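December 18, 2025

Home late, feet sore, and I want to get this down before I start remembering it as better or worse than it was.

The open day at Jõgi was supposed to start at nine. It started when somebody found the key to the coat room. There were more than 6 of us waiting in the entrance with our name stickers already on, all being polite about the cold. I had on the wrong shoes again. Coffee from a machine, a plate of those dry ginger cookies that appear everywhere in December, and a table of leaflets with Plaltotari printed on the front in letters so thin I had to hold one up to the window.

I went because Thu Khúc had a spare place and because I've been hearing for two years that the folding problem is nearly solved. I spent most of my working life in a hotel laundry and then in the office above one, and I have an opinion about people who say a towel is easy. So I was not the friendliest person in the building. I did try to keep my face straight.

The welcome talk was given by Edgars Vasiliauskas. He is a good speaker, quick, doesn't read off the slides. He said the company wants to take "the last dull hour" out of the day for people who sort and fold for a living. I wrote that down and put a question mark next to it. Which hour? At our place the dull hour was the paperwork. Sorting was when people talked. He had a chart with a line going up, and no numbers along the side of it. I looked for them. The man next to me looked too, and then we looked at each other.

After that we were split into two groups. Mine went first to a room where an arm from Zorell was picking plastic bottles out of a crate and standing them on a belt. It was fine. It was very fine, even, smooth as anything, and it dropped only one while I was there. But a bottle is a bottle. It has the same shape when you let go of it. A pillowcase doesn't, and I asked about that, and the young woman running the station said we would see cloth in the next room.

What we got in the next room was a big screen and some chairs. I should have guessed. The folding work is being done in simulation for now, meaning the room, the table, the arms and the laundry are all inside the computer, and the program practices in there as many times as they like before anyone lets it near a real sheet. Muchen Tian took us through it and I have to say I liked him best of anyone all day. He didn't promise anything. He said the cloth in the computer is "cloth-ish." He said the hardest part is that a real towel has been washed, and every wash changes it, and they don't have a good way to put that into the program yet. I could have hugged him. That's exactly it! A new towel and a towel after a winter of guests are different animals, and any girl on her second week can feel it with her eyes shut.

Someone asked how often it works. He said it depends what you call working, and then explained what he calls working, and it was a lot less than what I would call it. Getting hold of one piece out of a pile and lifting it clear counts as a success. Folding is a separate thing. Stacking is another separate thing after that. I counted 5 separate things by the time he was finished, and at the laundry all 5 of them were one movement of the wrists.

He let us have stills to take home if we left an email address, so I did, against my better judgment. Mine had come through before I was off the bus. It's a moment from the sorting task, with the left arm reaching over the colored cloths on the table and the other one standing straight up at the far end.

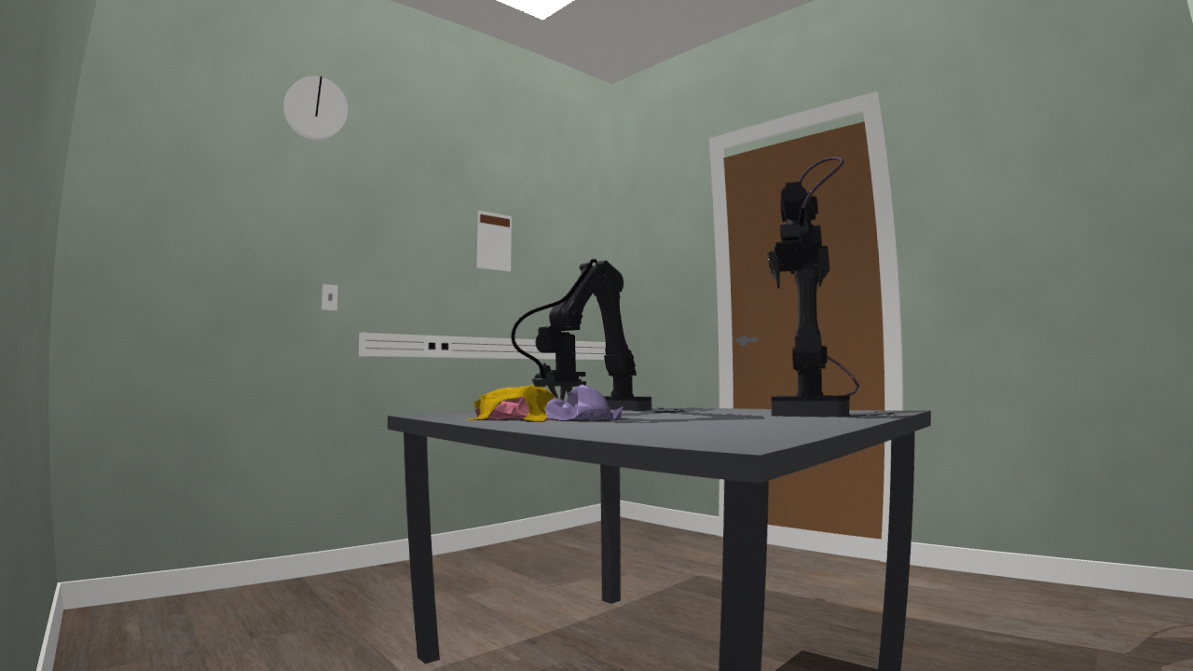
Margus Siliņa wrote back within minutes when I told him where I'd been, and said I was asking the wrong thing, that it doesn't matter if the machine is worse than a person as long as it's there at four in the morning when no person wants to be, and that I of all people ought to remember four in the morning.

I do remember it. I've been turning that over all evening. He has a point, and I don't like it. We never could fill the early shift, and the ones who took it were the ones who couldn't say no. I'd still want to know who gets called at four when the thing stops with a sheet wound around its elbow. My guess is the same people, only now they're paid to stand by.

The last part of the day was questions and a drink. Somebody wanted prices and was told it was too early for prices. Somebody else wanted to know when, and was told Marka, a pilot in a small town laundry, "after the winter," which could be any winter. Roos Van Dijk asked straight out whether the laundry there had been told how much of this is still on a screen. There was a gap, and then Edgars said they were in close contact. She wrote something down. I'd have liked to read it.

Thu thought it was a wonderful day. On the way to the bus she said I go to these things with my arms folded, and I said well, at least something got folded, and she didn't laugh – she was really a bit annoyed with me, I think. I'll call her tomorrow. She did get me the place, and I never thanked her properly.

What would change my mind: one real basket, from a real hotel, damp and mixed up, tipped out in front of us with no warning. Let it take all day. I'd sit there. I'd bring a sandwich. I told Muchen that and he said he'd sit there with me, and he might even mean it.

Must soak feet. Must also find the charger, and answer Margus, though not tonight. Ginger cookie in coat pocket, broken, eaten anyway.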